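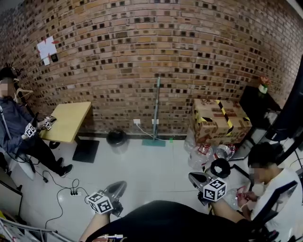 Open day at Jaltus: how do robots learn to use their hands?

On Thursday our class went to the open day at Jaltus, in the old Thygesen building. Lots to tell you, not much space. Here goes!

Inside there's a big brick wall, cables on the floor, and people holding funny-looking tools. Those tools are called grippers. A gripper is a robot's hand, more or less. No fingers like yours. Just a pair of jaws that open and shut.

So where's the robot?

First thing everybody asked. The answer is that the people do the job first. You hold a gripper in each hand and do something ordinary — pick up a box, put it down again. Cameras record it. Later on a computer goes through the recordings and tries to work out how the job is done. Then a robot can have a go.

Bit like learning to tie your shoes. Somebody shows you. Then shows you again. Then again, becuase you weren't looking.

What are the black and white squares for?

Look for the little white cubes stuck on the grippers. Each one has a pattern of black squares. They're called markers. A camera spots the pattern and the computer can work out where the gripper is and which way it's tipped. Up, down, sideways, all of it.

Why not just look at the gripper? Well, it's grey. Lots of things are grey. A black and white pattern is much easier to pick out.

And the thing on the head?

Some people wear a small black gadget up there. At Jaltus the head one has a camera in it, so the computer gets a view from above as well as the view from the hands. Heavy? A bit, we were told. You stop noticing after ten minutes, except when you scratch your head.

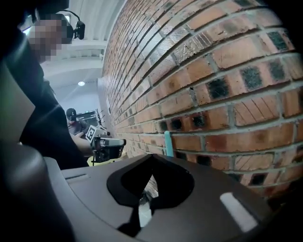
Words by Sakda Khunthong
Junior pages reporter, Womumon Club

How many times do you have to do it?

Loads. For one job, Jaltus likes to have 200 goes, all a little bit different. Box on the left, box on the right, box upside down. If every go was the same, the robot would get stuck the moment you moved the box.

All the jobs together come to some 2,000 goes so far. They keep them in a computer store called Vekell. Every go gets a name and a number, and the bad ones get marked as bad but not thrown away.

Can children try?

Yes! Tassanee Sangkhawat runs the open days and she let us queue up after lunch. 17 of us had a turn before the bus came. You squeeze the handle and the jaws close. Squeeze too hard and a paper cup goes flat. I flattened two.

Hardest bit — you can't feel anything. With your own fingers you know straight away if something is slipping. With a gripper you have to watch it. I dropped my cup on on the floor just from looking up at the ceiling.

Try it at home

You need kitchen tongs, a sock and a bowl. Ask a grown-up for the tongs. Pick the sock up with the tongs, drop it in the bowl. Easy. Now fold it in half with the tongs. Not easy! Swap hands and do it again.

If you can, get someone to film you. Watch it back and count how many tiny moves you made without thinking.

Next open day is in June. There are 70 places, and your teacher has to book. Wear shoes with laces done up, there are cables.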